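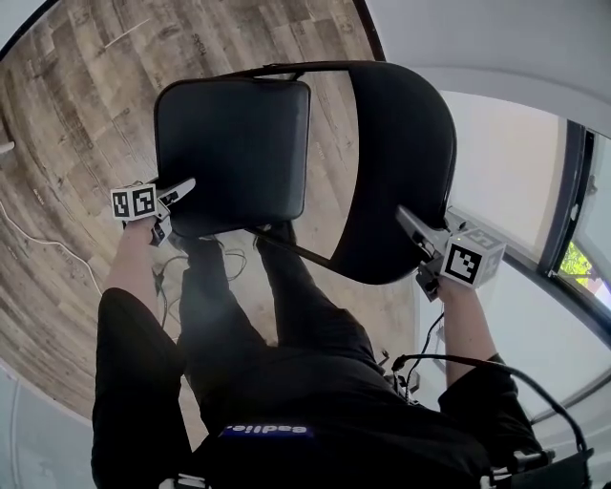 Box Draw and First-Turn Trouble at Nistley Park: A Semester Project Report

Reading time: 4 min

1. Why this subject

Anyone who stands at the rail at Nistley Park for more than an hour will be told, at no charge, that the inside box wins everything. Stand there for two hours and a different person will say the inside box is a death trap. Both will have a losing ticket in their pocket. I wanted to find out which of them had the better case, and my course required a project with data in it, so the two needs met.

The question as I finally wrote it: does a greyhound's starting box affect its chance of winning over the sprint trip at Nistley, and if so, how much of that is down to trouble at the first turn?

My first version of the question also covered weather, weight, trainer form and the age of the lure motor. My supervisor drew a line through most of it, and I have come to see her side.

2. The data

Nistley publishes its results as scanned sheets, one per meeting, in a typeface chosen by an enemy. I typed them in by hand over one semester. The finished file holds 267 races and is called final_final_use_this.

For each race I recorded the box of every starter, the finishing order, the winning margin and the steward's note, if there was one. Races with a scratching and no reserve were left out, because an empty box changes the room available to the dogs on either side of it. So were maiden races, where some of the runners seem to be meeting a bend for the first time.

For comparison I used a smaller set of 193 races from Borkeck, a track with a longer run to the first turn. Borkeck's results come as a proper spreadsheet. I mention this only out of gratitude.

3. Coding the trouble

Stewards' notes are a literature of their own. "Checked," "crowded," "bumped," "raced wide," "lost ground," and my favorite, "failed to pursue with interest," which I have asked to have put on my transcript. I sorted them into contact, loss of position without contact, and other. A classmate coded a sample of the same notes without seeing my labels. We disagreed mostly about "crowded," which I had called contact and she had called a feeling. We settled on contact only when the note also named another runner.

The sorting was done in Wirkosent, the text tool our department has a license for. It crashed whenever a dog's name contained an apostrophe. A great many dogs' names contain an apostrophe.

4. What came out

At Nistley, box one won more often than an even share would predict, and box eight did too, by a smaller margin. The middle boxes did worst, box five worst of all. At Borkeck the inside edge was still there but weaker, and the middle boxes were hardly punished.

The first-turn notes fit this pattern. At Nistley, runners from boxes four, five and six picked up most of the contact notes. Dogs on the rail were seldom mentioned when they began well and mentioned a lot when they began slowly, at which point the entire field came across on top of them. So the man who says the inside wins everything and the man who says it is a death trap may be watching the same box on different nights.

When I took out every runner with a contact note, the gap between boxes shrank but stayed. I had hoped it would vanish, as that would have given me a much shorter section 5.

5. Problems

Graders at Nistley are allowed to consider a dog's preferred running line when they assign boxes. A natural railer is more likely to be put on the rail. Some of what I have measured is therefore the grader being good at the job, and I have no way to pull the two apart with what I collected.

Stewards write notes about what they see, and they look hardest at the favorites. A long shot can be knocked sideways and go down in history as "never prominent."

I also had no sectional times. Nistley records them, and I asked for them on a Tuesday. The office was very friendly about it.

6. If I did it again

I would follow individual dogs through changes of box, which gets around part of the grading problem. The Cifuentes method, covered in week 2 of our course and understood by me in the last week, would suit this well: each dog is compared with its own earlier runs. It needs more races than I could type before my wrists gave notice.

I would also watch replays of the first turn and code them myself, then check the result against the stewards.

7. A note on wagering

I was asked in my presentation whether the findings could be used to make money. I tested a flat stake on box one across every Nistley race in the file. It lost. The public knows about box one already and the odds are short to match. Box eight lost less.

Word count, excluding tables: 2693 in the full version. The tables and code are in the appendix folder, along with a list of every apostrophe I removed.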